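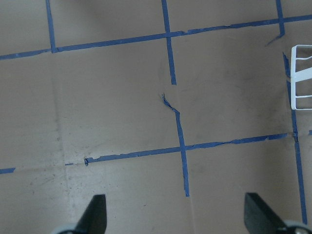 By the time I got to the robotics club at Vestley, it was already dark out, and the argument over blue painter's tape was well under way. Aoife Ó Riain, who has run the club for two years and still seems delighted by every minute of it, waved me in with a roll on her wrist like a bracelet.

The students lay their grid straight onto cardboard, and they use it to tell the arm where things are (or where things ought to be, which is a different matter, as I learned over the course of a long and very enjoyable evening). The lines get torn and curl up at the ends, and one stretch had been worked into a little zigzag. Shiyu Cui, a junior who writes most of the code, wanted to pull it all up and start over. Her teammates wanted dinner!

"The tape is the part I can fix with my hands," she told me, smoothing down a corner with her thumb. "The code takes me all night."

The club calls its arm Idum, after a name somebody misread off a sign-up sheet, and in April it goes to the regional meet at Nilstead, where each team gets 30 minutes at the table and can score up to 600 points. Last year they came home with far fewer than they'd hoped for, and they talk about it the way my family talks about a rained-out vacation, fondly and at great length. Shiyu had her laptop open again before the pizza came, and Aoife was hunting through a drawer for another roll of blue.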